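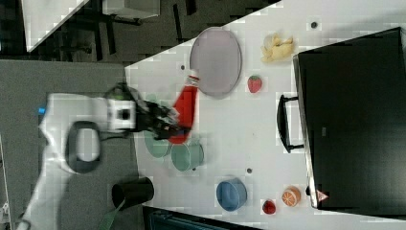 The play kitchen is back. Not the big pink plastic castle of a thing your cousin had - smaller, plainer, a white table and a handful of food. Bananas. A strawberry. One orange slice that ends up under the couch by lunchtime.

Sidedico, the toy library on Mabaso Street, lends out more than 50 kitchen sets now and still has a waiting list in September. Parents come in for puzzles and leave with a toy oven under one arm.

What makes a good set? Less than you'd think. A plate. A couple of cups, a bowl. Something to squeeze - kids will "pour" ketchup on a strawberry all afternoon and charge you 100 dollars for it. Skip the sets with 40 tiny peas. You will step on the peas.

Color helps at cleanup. Pale green cups in one bin, red stuff in another, whatever. Our tester household gave up on bins and just used the bowl. Worked fine untill the bowl was needed for soup.

And the oven. Big, black, takes up a lot of room, and no one under five will hear of giving it up. Put it at one end with the handle facing in, so two kids can reach it with out a fight. Or with a shorter fight.

Washing: warm water, dish soap, towel. Do it at night. Cups first, they get the worst of it.

Next month - toy toolboxes.

READER COMMENTS

stundetti_mom: We still have the peas. Send help.

gus3187: Ours serves soup with banana in it, every day, 6 am

Contact Skititent Magazine | Copyright Skititent | Back to top

We use cookies to remember your settings. OK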